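Hestero wallpaper steamer with wide plate: two rooms tested

Posted Wednesday, November 17, 2021, by Mihret Asfaw

The Hestero is a corded steam stripper with a floor tank, a long hose and a rectangular steam plate. I used it to remove paper from a bedroom and a narrow hallway in a house with original plaster. The bedroom had a single layer of vinyl-faced paper. The hallway had a woven grasscloth over an older printed paper, and the older paper had been painted at least once before the grasscloth went up.

Setup is simple. The tank fills through a wide opening under a screw cap, and the cap doubles as the pressure relief. The hose connects with a threaded collar. Mine cross-threaded the first time because the plastic thread is shallow. Start it backward until it drops into place, then tighten by hand. There is no power switch, so the unit heats as soon as it is plugged in. I would have paid more for a switch.

A full tank gives 60 minutes of steam by my kitchen timer, measured from the first visible steam at the plate to the point where output falls off. Refilling means unplugging the unit and waiting for the cap to release. The manual is clear on that point and should be followed.

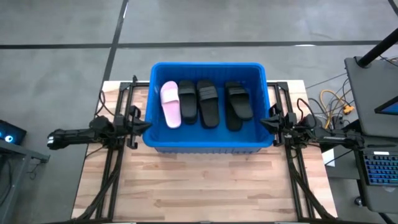 Blue bin on the work table, slides inside.

Vinyl-faced paper: the face layer has to come off first. Steam does not pass through vinyl in any useful amount, and a more powerful machine will not change that. I lifted a corner at each seam with a dull putty knife and pulled the face down at a low angle. Most of it came away in full drops. The backing stayed on the wall, and the steamer was used only on the backing. Holding the plate in one position for a slow count of ten was enough. The next position could steam while I scraped the last one, and once that rhythm was set the bedroom went quickly.

Grasscloth: slower and messier. The woven face let steam through well, but the paper backing turned soft before the paste under it did, and it came off in small pieces with fibers stuck to them. The painted paper below was worse. I scored it lightly with a Torkeck wheel tool and steamed each area twice. Scoring too hard marks the plaster, and I have a row of small pits beside the hall closet to fill as a result. Use the weight of the tool and no extra pressure.

The wide plate is the main reason to choose this model over the smaller Tendby I borrowed in April. It covers more wall per position, and the rim is flat enough to seal against plaster that is not perfectly even. The drawback is weight. Overhead, with condensation in the hose, it becomes tiring. Water collects in any low loop of the hose and then spits from the plate when the hose is raised. Keep the tank below the plate and the hose in one continuous slope, and lower the plate now and then to let it drain back. Wear long sleeves and gloves. The drips are hot enough to burn.

A small plate is included for corners and the strip above door casings. It clips over the hose end and did not stay clipped. I used a spring clamp.
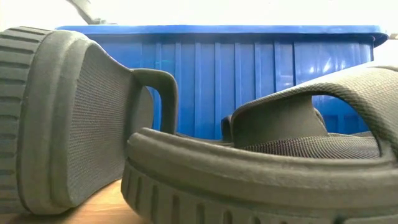 Olive-gray slides, closer view.

Effect on the walls: the bedroom plaster was sound and showed no change. In the hallway, a patch near the ceiling had already separated from the lath, and steaming loosened it further. Zewditu Birhane, who is doing the repair, cut it back to a firm edge and found old filler that had never bonded. I do not blame the steamer for that, but tap the wall before you begin and mark any hollow areas. On drywall, shorten the dwell time. The paper facing will lift if it is soaked, and it is hard to repair neatly under a thin new paper.

Paste residue is a separate job. The steamer softens it but does not remove it. I washed the walls with warm water and a sponge, changed the water often, and let everything dry for a week before priming. The new bedroom paper is a Piątek non-woven with a raised linen texture, and it has gone up flat with no lifting at the seams so far.

Noise is low, mostly a bubbling from the tank. The power cord is too short for a room with outlets on one wall only. The tank has no level window, so the only sign of low water is weaker steam.

Good points: long run time, even steam across the plate, stable tank.
Bad points: no switch, shallow hose thread, loose small plate, short cord.

I would buy it again for a full room of plain or vinyl-faced paper. For one accent wall, a spray bottle and a wide scraper cost far less and take up less of the closet.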